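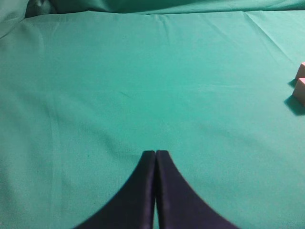

Cube work, where we've got to

Quick one from the manipulation corner as the newsletter goes off tonight and I've had three reminders.

Short version: the wrist-only policy now beats the old two-camera one on the cube task. Not by miles. But it does, and it does it with less data, so we're pleased.

Longer version. Most of you will remember the Prosel runs from last year, one fixed camera over the table plus one at the wrist, 400 demonstrations, weeks of teleop and a lot of sore thumbs. Worked fine until anybody nudged the tripod. Then it didn't. Junhao Jiang's idea was to drop the overhead view altogether and give the policy a short memory instead – the last 8 wrist frames, spaced out, so a cube that slides off the side of the view isn't simply forgotten. Sounds obvious written down. Took a while to get going, mostly because our first version remembered things far too well and kept reaching for cubes it had already moved.

Fix for that was dull. We mask out the memory for a moment after every grasp. Jankauskaitė suggested it over lunch, coded by teatime, and it's been in ever since.

Training set is 286 demos, all on cloth. We went to cloth on purpose, the bare tabletop was too easy and the policy was learning the table edge. Cloth creases, shifts about, throws up little ridges that look a bit like an object edge if you squint. Pink cubes on teal because the contrast is kind to us, we know, and yes the next batch will be less kind.

Results so far: 30 trials per condition, cubes placed by someone who wasn't running the robot. Wrist plus memory comes out ahead of two cameras, and a good way ahead of wrist with no memory. The gap is biggest when a cube starts near the edge of the view or out of it. With everything in plain sight there's hardly any diference, as you'd expect. Full table is on the Gristora page, please read the notes under it before quoting anything at people.

What still goes wrong:

Two cubes close together. It goes for the gap between them, closes on nothing, tries again. Sometimes four or five times.

Long shadows. Late afternoon runs are worse than morning ones and we think it's reading the shadow as part of the cube. Blinds down for now, proper lighting changes in the training set later.

Deep folds. It avoids them, even when it shouldnt. No idea yet.

Next up is a run on the Genier arm to see if any of this carries over, hopefully before September. Different fingers, slightly different camera angle, so expectations are low. If anyone has spare patterned fabric, the uglier the better, drop it by my desk.

Code is in the usual place. The readme is out of date, ask Junhao.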